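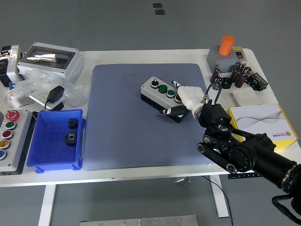 Rostberg Makers' Club — Electrical Bench Group

Review: the Fekholm bench mat, after a year of abuse
Posted 12/7/21

I put off writing this for ages, mostly out of laziness, but people keep asking me on meeting nights whether they should buy a Fekholm for home, and I keep giving the same rambling answer by the coffee machine. So here's the rambling answer in writing, and now I can just point at it.

Some background first. I own one of these mats myself, the large one, which lives on a desk in my spare bedroom where I fix old radios, doorbells, lamp switches and whatever my sister's kids have dropped down the stairs that month. I've had it since last January. Before that I had a cheap green cutting mat that curled at the corners, and before THAT I had a bath towel. The towel was quieter, I'll give it that. It also ate screws. I found one in it after it had been through the wash, which is how I learned my washing machine has a filter.

The Fekholm comes rolled up in a long box with no instructions, no warranty card, nothing. Just the mat and a rubber band. Mine was rolled with the top surface facing in, so the ends pointed at the ceiling when I laid it out. I'd read that you should leave it in a warm room with some books on it. I gave it a night under a stack of cookbooks and it was mostly flat by breakfast, apart from one corner that took the rest of the week. If you're the impatient type (hello!), roll it the other way for ten minutes first. It helps a lot.

Then there's the smell. Oh boy. It smells like a tire store. My wife made me close the door, and I can't say I blame her. It faded after 17 days. I know the number because she had it on the kitchen calendar. If you've got a garage or a covered porch, let it air out there and save yourself the looks over dinner.

OK, so what's it like to work on? Really nice, I have to say. I do a lot of small work with enclosures, where you've got a box lying on its back with the screws out and you're poking at terminals, and on a bare desk the thing skates around every time you lean on it. On the mat it stays put. I can tighten a terminal with one hand and hold a flashlight with the other, and I couldn't do that before without wedging the box against a dictionary. Small parts don't bounce, either. Drop a washer on bare wood and it's off under the radiator. Drop it on the Fekholm and it sort of goes "pff" and lies down.

Heat is more of a mixed bag. The box says the surface is good to 300 degrees, and it doesn't say which kind of degrees, so make of that what you will. I've dripped solder on mine plenty of times and the blobs flick off with a fingernail and leave a faint shiny spot. What it will not forgive is resting the iron on it. I did that once, reaching for the phone, and I've got a little groove near the left edge to remember it by. It still works fine there. I just see it every single time I sit down.

Cleaning is the part I'd complain about the most. The texture that keeps everything from sliding also holds on to every bit of wire fluff and every crumb of a sandwich you weren't supposed to be eating at the bench. A damp cloth pushes the stuff around. A vacuum picks the mat up off the desk and tries to swallow it. Myroslav Marchuk told me to use a stiff nail brush and dish soap in the bathtub, and that does the trick, but now you're a grown man kneeling at the bathtub scrubbing a mat, and you have to dry it afterward, and it's heavy when it's wet. I do it every couple of months. I should do it more.

Flux is worse than crumbs. If you wipe it up right away with some alcohol on a rag, no problem. Leave it over a weekend and you've got a sticky patch that collects lint like crazy. I've got one patch by the lamp that I've given up on and now put my mug over.

A word about static, as this comes up every time. The plain Fekholm is NOT an anti-static mat. They sell another version that has a snap for a ground cord, and it costs a good bit more. If you're working on switches, push buttons, relays, lamps, plugs, that kind of thing, the plain one is all you need. If you're opening up computers, get the one with the snap, or get something else. Please don't write to me about this, I know just enough to be annoying. Matvii Hnatiuk is the one to ask, and he'll happily talk to you about it until they turn the lights off.

And while we're on safety: a rubber mat on your desk doesn't make it OK to work on something that's plugged in. I've heard people say it like it's a magic carpet. Unplug the thing. Check that it's dead. Then take the cover off.

I've tried two others, if you're shopping around.

The Stollitz is thinner and cheaper and comes in a color they call slate. It lies flat right out of the box with hardly any smell, so if you live in a small apartment that may settle it for you. But it's slippery on the underside. Mine crept toward me all evening until it was hanging over my knees. Some shelf liner under it fixed that, and then it was fine, though by then I'd spent nearly as much as on the good one. It's on my sister's craft table these days and she loves it.

The Bondarchuk is a silicone thing with trays and little pockets molded in along the back. I wanted to love it! The pockets are great for screws for the first hour, and after that you've forgotten which pocket is which and you're stirring through all of them anyway. It also takes up so much room with the pockets that there's not much flat space left to put your project on. For phones and watches, sure. For anything the size of a lunchbox, no.

Sizes: Fekholm makes three, and I'd say go one up from what you think you need. I nearly bought the middle one. With the large one I can have a box open on one side and all its guts laid out in order on the other, and the order is what saves me when it's time to put it back together. You can trim it with a utility knife and a metal ruler, too. I took a strip off the back of mine to make room for the lamp clamp, and the offcut is now under the drill press vise in the basement, where it does a great job of keeping it from rattling.

One more gripe and then I'll stop. The color shows everything. Chalk, dust, pencil, cat hair. I'd pay extra for one that's the color of cat hair.

Would I buy it again? Yep, and I'd buy it sooner. I've got a friend who paid twice the price for a fancy one from a catalog, and I've worked on his, and I went home and didn't feel bad about mine at all.

Good: grips well, quiet, takes solder drips, easy to cut to size
Not so good: the smell, cleaning it, flux patches, that corner
Score: four out of five, and it would be four and a half if they rolled it the other way around

If you want to try one before you spend the money, bring something small to fix to the next open evening and ask me for a spot. And if anybody picked up a brown-handled nail brush from the sink, it's mine and I'd like it back.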